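Clearing and Resetting a Drawer Cabinet
Resden Facilities Guide – Shared Kitchens
Last revised Sep 17, 2021

These instructions apply to the steel drawer cabinets in all Resden shared kitchens. Allow 30 minutes for each cabinet.

Begin with the top surface. Remove cups, bowls and beverage cans, and check every can for remaining liquid before it goes to recycling. Wipe the surface with a damp cloth, then dry it – standing water leaves streaks on polished metal.

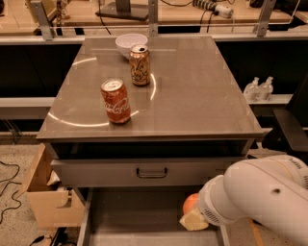
Cabinet with the lower drawer open and items still on top.

Next, open one drawer at a time, starting with the lower. Take out all food and place whole fruit in a bowl. Wipe the bottom of the drawer and the raised side walls, and leave the drawer open for 17 minutes before refilling it.

Return only items that belong in the kitchen. Flatten empty cardboard boxes and take them to the collection point, with any packing paper removed.

Report damaged handles or drawers that do not close fully to Yurani Henao, Kitchen Services.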